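Quick one tonight, still got gravel in my shoes from the Clarkier sale.

Went in thinking I'd just look. You know how that goes. 142 lots, mostly prewar stuff and a pile of project cars from the old Sundarberg collection. Rain till noon, then sun, then everybody in the tent at once and no air at all.

The one I wanted was the Arkow wagon, lot 20. Brown over tan, bench seat, rust in both rear arches and a really sad headliner. Catalog said "runs when primed" which, ok. Bidding opened at 100 dollars and I thought maybe, just maybe. Then two guys on opposite sides of the tent decided they hated each other. Hammer price 3283. Weird number, I know, they let people bid in odd amounts there and it drives me nuts. I was out way before that.

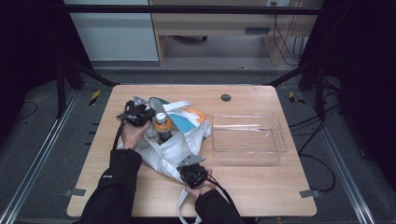

White tote, teal and orange print.

Better news, the parts tables. Came home with a pair of door handles, a box of trim clips (half of them wrong, didnt check) and a carburetor that might fit the Cai if I get the right gasket. Big if. The Cai has been on stands in the garage since July and I keep saying next weekend.

Also the food truck ran out of everything but pickles by one o'clock. Had pickles.

Couple things if you go to the next one. Buyer's fee is extra and they only mention it on the back page. Parking is the far field, not the near feild, the near one is for trailers. And look under the cars early before the ground gets muddy.

More on the carb when I get it apart.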